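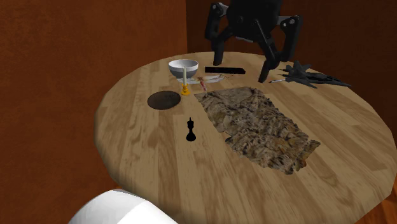

Mariama Akpalu started refinishing tables when her mother gave her one she couldn't return. It had a white ring from a hot casserole dish, and a furniture store had quoted more for the repair than the table had cost.

"I sanded it by hand on the porch," Akpalu said. "I did it badly. I went across the grain in one corner and you could see it for years."

She now runs Dogbe Table Repair out of a two-bay garage on Oten Street, where she takes in 8 to 10 tables a month. Most are kitchen tables. February is her slowest month and the only one when she accepts chairs.

Customers usually ask about water rings first. Akpalu said a white mark is often in the finish and can be rubbed out. A black one has gone into the wood, and she quotes those separately.

"People come in having already tried mayonnaise," she said. "Sometimes it helps. I still have to clean the mayonnaise off."

Butcher-block tops take more of her time. The strips don't all run the same way in the grain, so she works down through the grits slowly and checks the surface with a lamp held low. She starts at 100 on most tops and goes coarser only if there are burns.

For a table that gets eaten on every day she prefers a hardwax oil to polyurethane. It scratches sooner, she said, but the owner can fix a spot without stripping the whole top. She asks customers to wait 5 days before putting a tablecloth on it.

She turns down veneer if it has been sanded before. "There's nothing left to work with. I tell them to buy a nice cloth."

Her mother's table is still in use. Akpalu redid it two winters ago and got the corner out.

The shop is closed Monday. Drop-offs are by appointment, and she asks that people remove the legs first if they unbolt.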